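Nirkinville Community Choir, minutes of the planning meeting, December 7, 2021

I took notes on the back of my alto part again, so forgive me if the order wanders a bit. We had a good crowd and we started late (my fault, I had the key).

Winter concert first. The Savis hall is ours for the evening, and they're letting us in at 2 to warm up, which made everybody very happy! Tickets sold so far: 119. The basses would like it noted that they sold the most. Noted.

Then we got onto the program and stayed there a long while. The Appiah arrangement is lovely but it's hard, and the sopranos asked if we could take the middle part slower. We sang it through at both speeds, right there over the cookies, and slower won.
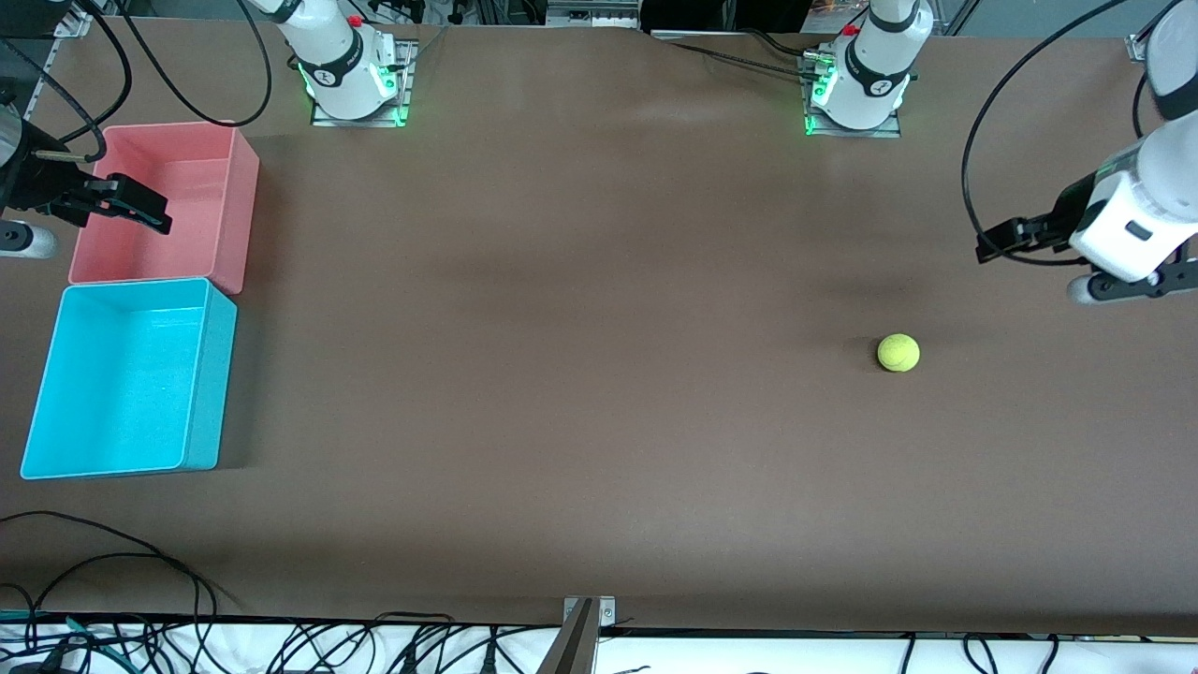
The other sticking point was the encore. Half of us want the carol we did last time, half want something people can clap to. We voted and it was a tie, so we're learning both and the director will pick on the night.

Money: Seviser Printing wants $100 for the programs. Agreed, as long as they fix the spelling of "Gloria" this time.

Spring trip: still aiming for May. I said I'd call about the bus, and I will, I promise.

Bring to next rehearsal: black folders, pencils, your own water. Closed with one more run of the Appiah, tenors a little flat.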